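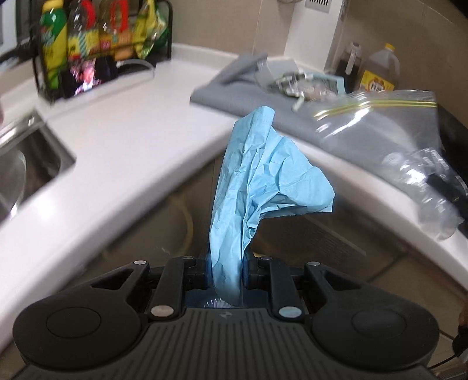 4 min read

Saying No at Work: Frequently Asked Questions

Most of these came in after the Stulutbridge workshop, where I promised to answer every question left on a card. There were 151 cards. A lot of them were the same question in different handwriting.

Is it ever OK to say no to my boss?

Yes. Your boss says no to people all day long and seems to be holding up. What gets you in trouble is saying yes and then delivering on the twelfth of never. Try "I can do that if the Cattaneo report moves to next week. Which would you like first?" Now it's a scheduling question, and scheduling is your boss's job.

How long should my explanation be?

Two sentences. I once sent a colleague four paragraphs on why I couldn't cover a meeting. She wrote back, "So is that a no?"

What if I already said yes?

Go back today. An early "I spoke too soon" costs you a slightly pink face. The same words the night before the deadline cost a good deal more. Bring something with you if you can: a partial draft, another name, a later date you mean to keep.

I feel guilty for days afterward. Does that go away?

Mostly. Slavica Shehu, who taught me half of what's on this page, used to give herself 20 minutes to feel terrible and then go get lunch. I've copied her for years. The lunches have gotten longer.

Won't people stop asking me?

Some will. Check which ones. At Skurnura, where I spent a large piece of my thirties, the requests that dried up first were the birthday card collections and the slide formatting. I have managed to carry on.

Can I say no by just not answering the email?

You can, and plenty of people do - it's how I learned that a "quick favor" can be forwarded six times in one August. Silence reads as "ask again, with more people copied." Type the two sentences.

What about saying no to clients?

Same rules, better shoes. Tell them what you can do before you tell them what you can't, and put it in writing.

Do you run the workshop for teams?

Yes, for groups of up to 20. The next open session is in Farnorach, and the sign-up form is on the Workshops page.

Can you also do a free one for our department?

No. (See above.)

Last updated April 8, 2019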